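Speaker notes – "What the Spice Rack Taught Us, and What It Didn't"
Student project session, January 8, 2018
Slot is 40 minutes with questions. Skip the bracketed parts if we start late.

Slide 1. Title

Say the title, say which course this came out of, move on. Do not do the joke about cooking.

Tell them up front what kind of talk they are getting. I supervised this project and I signed off on the grade, and I am still not sure the students learned what the course handbook says they learned. If anyone came for a success story, the Zurnberg group is on after lunch and theirs has music on it.

Slide 2. What the handbook promised

Read the handbook line out loud, slowly: "Students will deploy a two-armed system in a realistic household task."

Three words to pick at. Deploy. Realistic. Household. Let people look at it for a few seconds before going on.

Then the plain version. The class had 32 students at the start of the term and 26 at the end. They worked in teams on one shared cell. The task was called Hudec, after the street the old lab was on, and it was this: jars go in the rack, jars come out of the rack, with both arms available. That is all of it.

[If there is time: the first version of the assignment had a cupboard door. The door was dropped in the second week. I argued for keeping it and lost. I still think a realistic household has doors.]

Slide 3. The cell

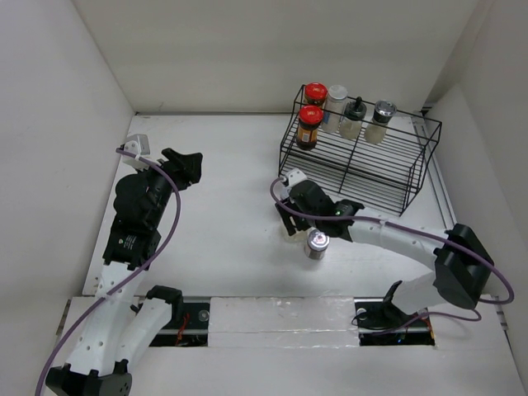 The Hudec cell, both arms over the table, rack at the back.

Leave this one up while you talk. People from outside the field tend to look at the arms first, so point them to the jars. One small jar is standing by itself on the table below the right gripper. The rest are in the rack. To a person this is two seconds of tidying up.

Points to make:

White walls, white table. Every team wrote in its report that the system "handles clutter." I would like the room to look at that background and decide for themselves. We chose it because it made the vision part easier, and I have no quarrel with that in a first course, but it should be in the report and in most of them it was missing.

The rack is thin black wire. The grippers are black too. Several teams found out late in the term that their segmentation code liked to treat the two as one thing. Good lesson, and the best paragraph in any of the reports was about it.

The lids are different colors and so are the contents. One team, Tretia, sorted by lid color and called it object recognition. I asked what would happen with two red lids. There are two red lids in the rack. They had a slide about future work.

Pause here. Somebody will want to defend Tretia. Let them.

Slide 4. How the scoring worked

Teams got a point for each jar placed upright in the rack, half a point if it was in the rack but leaning, nothing if it ended up on the table. Best run counted. I want to spend a minute on "best run counted."

Across the term the teams logged 115 scored runs. The showcase used one run per team. Anyone who has taught a lab course knows what that does. Students stop asking why a grasp fails and start asking how many more tries they get before five o'clock. I watched a team rerun the same code all afternoon without changing a line, and I can't blame them, we had told them to.

[Skip if short: Kosley, the software layer, writes a log for every run whether the team wants it or not. Only one team opened those logs before the final week. I know because the log viewer needs a password and only one team asked me for it.]

Slide 5. What the wrist camera sees

Set this up before you click. The overhead view is the one that goes in the brochure. The wrist view is the one the students had to work with, and it is much less flattering.

Click.
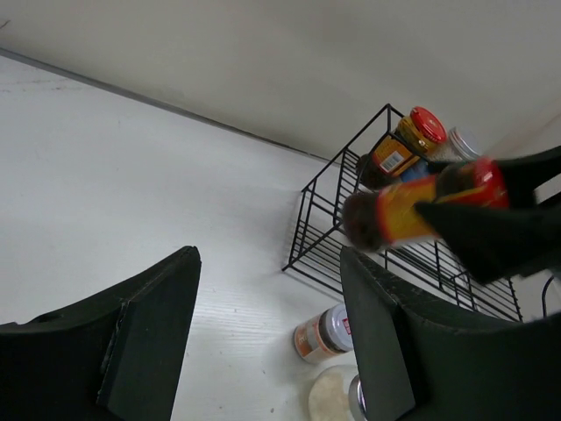 Department of Mechatronics – Student Robotics Projects

Things to say, in whatever order feels natural:

Look at how much of the view is gripper. The fingers take up the bottom, and behind the right one there is a metal rim that you can't see all of. Your code has to decide what that is from the part it gets.

The small jar is on its side. The scoring sheet has no row for a jar on its side. Students asked about this in the first week and I told them it was a corner case. I was wrong, lying jars came up all the time, and the sheet should have been changed.

Upper right, the other gripper has a bottle and the bottle is blurred. Ask the room: what would you tell a student who trained only on sharp stills? Most of our teams did exactly that. They photographed each jar standing nicely on the table, got lovely numbers, and then were surprised when a moving bottle with a red cap scored as nothing at all.

Also the jar with the red lid in the rack is tilted. The teams' placement code assumed upright. See the half point rule on the previous slide, which was added for this and which I think hid the problem.

Don't apologize for the picture quality. It is the data they had.

Slide 6. What they did learn

Be fair here. I have been told I am not fair on this slide, so read it as written.

They learned to share a machine. Booking was up to 26 slots a week and the calendar was mostly respected.

They learned that cables are part of the robot. The purple one on the right arm hangs in a loop over the table, go back to slide 3 if anybody asks. Two teams planned paths as if it had no cable.

They learned to read each other's code, under protest.

A few learned to write down a failed run without being asked. I would trade a good deal of the rest for that.

What I can't show is that any of them could move the rack a hand's width and have things still work. We never tested it. I proposed it in January for the coming term and the reply was that it might discourage people. Maybe. I was discouraged by plenty of things as a student and some of them were useful.

Slide 7. Changes for the coming term

Keep this short, people will be hungry.

Average of all runs, with the best run shown next to it for anyone who likes it.

A row on the sheet for jars lying down.

Rack position changed by the instructor on grading day. Still under discussion, say so.

Reports must include one failed run with the wrist view and a page on what the team thinks went wrong. Guessing is allowed if it is labeled as guessing.

No use of the words "realistic" or "household" in the title. I expect to lose this one as well.

Slide 8. Questions

Likely ones, with what I want to say:

Why two arms if one would do? Good question. The assignment never required both. Most teams parked one and used the other, and the handbook still says two-armed system.

Would simulation be cheaper? Yes. I would want them to do both, and to write down where the two disagree.

Did students like the course? The evaluations were good. I'd be careful with that number, they were collected right after the showcase.

Can we have the task files? Yes, ask for the Hudec folder. The scoring sheet in it is the old one.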